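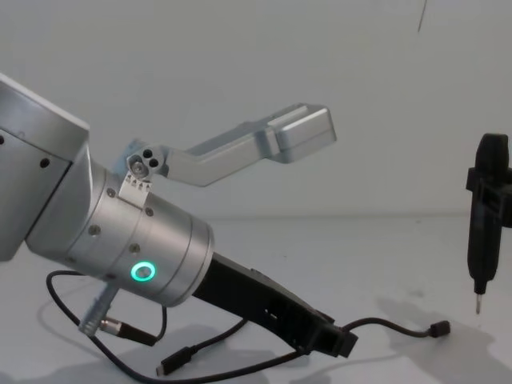

Grün heißt nicht überall grün

Wer in Astau eine Roboterzelle betreten will, schaut zuerst auf das Licht. Leuchtet der Ring am Handgelenk des Arms grün, greifen viele Bediener ohne Zögern in den Arbeitsbereich. Dragica Mujić hält das für einen Fehler. Sie prüft seit Jahren Anlagen mit kollaborierenden Robotern und hat in dieser Zeit Geräte gesehen, bei denen Grün »bereit« bedeutet, und andere, bei denen es »Programm läuft« heißt. »Die Farbe sagt mir erst etwas, wenn ich die Betriebsanleitung gelesen habe«, sagt sie.

Für den Zulieferer Ivanov hat Mujić eine Hausregel geschrieben, die seit Mai gilt. Sie umfasst 83 Punkte und liegt an jedem Arbeitsplatz aus, an dem ein Arm mit Greifer oder Schrauber arbeitet. Der erste Punkt betrifft die Anzeige: Ihre Bedeutung muss in Klartext an der Zelle stehen, in der Sprache der Schicht.

Ein großer Teil des Papiers befasst sich mit Kabeln. Außen geführte Leitungen sind bei Versuchsaufbauten üblich, weil Greifer und Werkzeuge oft gewechselt werden. In der Fertigung will Mujić sie nur sehen, wenn sie am Arm befestigt sind und in jeder Gelenkstellung genug Spiel haben. Schlaufen dürfen weder auf der Tischfläche schleifen noch so weit abstehen, dass eine Hand hineingerät. Stecker, die gerade nicht gebraucht werden, bekommen eine Kappe und einen festen Platz. Steckverbindungen am Handgelenk werden vor jeder Schicht von Hand auf festen Sitz geprüft, bei abgeschaltetem Antrieb.

Über das Werkzeug wurde am längsten gestritten. Ein Arm, der für sich genommen Kraft und Geschwindigkeit begrenzt, bleibt mit einer spitzen Schrauberklinge gefährlich. Die Norm ISO 10218 und die technische Spezifikation ISO/TS 15066 verlangen deshalb, die gesamte Anwendung zu beurteilen, einschließlich Greifer, Werkstück und Vorrichtung. »Der Arm kommt mit einem Zertifikat, und damit ist das Thema für viele erledigt«, sagt Selorm Opoku, Fertigungsleiter bei Ivanov. Er hatte anfangs selbst so geplant und musste zwei Zellen nachrüsten lassen. Die Schrauber fahren jetzt mit einer Hülse um den Bit, die erst beim Aufsetzen zurückweicht.

Die Nachrüstung kostete je Zelle 1175 Euro, den Stillstand nicht mitgerechnet. Opoku nennt die Summe vertretbar. Kritik kam aus der Instandhaltung. Vesna Gashi, die dort die Frühschicht leitet, findet die Prüfliste zu lang und hat erreicht, dass die Punkte zur Kabelführung auf einem eigenen Blatt stehen.

Offen ist noch, wie mit umgebauten Armen zu verfahren ist. Wird eine Halterung angeschraubt oder ein Greifer getauscht, muss laut Hausregel neu beurteilt werden. Bis das Ergebnis unterschrieben vorliegt, läuft die Zelle nur mit reduzierter Geschwindigkeit und Zustimmtaster.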